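Prernthorpe Asks Households to Finally Deal With the Clean Pile

Free July program takes on the part of laundry that comes after the dryer

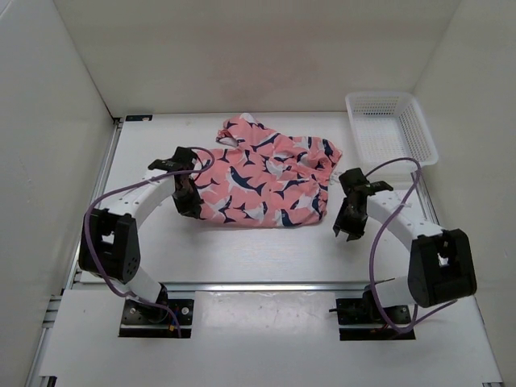
RUTNESS, July — The pink garment with the sharks on it has a sleeve going one way, a hem going the other and a good many creases in between. Anyone who does laundry for a small child will know the type. Prernthorpe, the Rutness laundry and linen service, would like to help get it into the basket.

The company today announced the Clean Pile Month, a free program of folding sessions at its Stunditz Street shop. Sessions start at 6:30 in the evening, last 45 minutes and are limited to 12 people, that being how many can stand at the tables without elbowing one another.

Prernthorpe surveyed 258 of its customers this spring on what becomes of their laundry once it is clean. Of those, 138 said they regularly get dressed straight from the pile. Another group left the question blank, and the company has drawn its own conclusions.

"Washing is easy. You push a button and go eat a sandwich," the company said in a statement. "Then the buzzer goes, and there is a chair in the bedroom that has not been sat on in years."

Children's clothes get a session to themselves. Small garments are harder to fold than large ones, with gathered cuffs, puffed parts and ruffles that refuse to lie down. The Prernthorpe method is to spread the piece on a bare, light-colored surface, smooth the body from the middle outward, and bring the sleeves in before anything else is attempted. Prints may end up sideways. A shark folded in half is still considered a success.

Later sessions cover towels, shirts and the fitted sheet, for which the company makes no promises.

Everyone who attends will take home the Feng Card, a one-page folding guide named for the shop's oldest ironing table. Around 123 cards have been printed so far, and more will follow if people turn out to want them.

Places can be booked at the Stunditz Street counter during shop hours. Participants should bring one basket of clean laundry from home. Prernthorpe asks that it be clean — the spring trial session was not specific enough on this point.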